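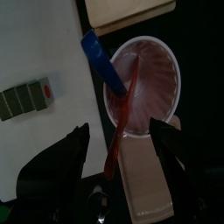
Ticket 446 – la pince cale sur le gobelet blanc

Ouvert par : Ilham Hidayat
Projet : Gemotia, poste Vellach
Date : 23/02/2021
État : en cours

Bonjour Cempaka ! Je reprends le fil parce que j'ai passé ma matinée sur les épisodes « gobelet » et j'ai enfin quelque chose à te montrer (enfin, je crois). Sur 88 démos enregistrées avec la dernière config, j'en ai 32 où la pince droite arrive contre le bord du gobelet avant même que je commence à fermer. À la téléop je ne sens rien du tout, alors forcément je continue à pousser...

Ce que j'ai essayé :
– recalibrer l'ouverture à vide : aucun changement
– descendre plus lentement : un peu mieux, mais les épisodes deviennent interminables
– repartir de la config d'octobre : là, plus de contact ! Donc je soupçonne le décalage du poignet.

Autre souci, le manche rouge translucide. Il dépasse du gobelet, croise le bleu au niveau du bord, et l'annotation automatique de Flison me le coupe en deux objets une fois sur deux. Je corrige à la main pour l'instant, mais avec 1,310 images à revoir je vais y laisser mes yeux !

Tu peux me renvoyer ton fichier de décalage ? En attendant je mets les 32 de côté, je ne supprime rien, et je continue avec l'ancienne config.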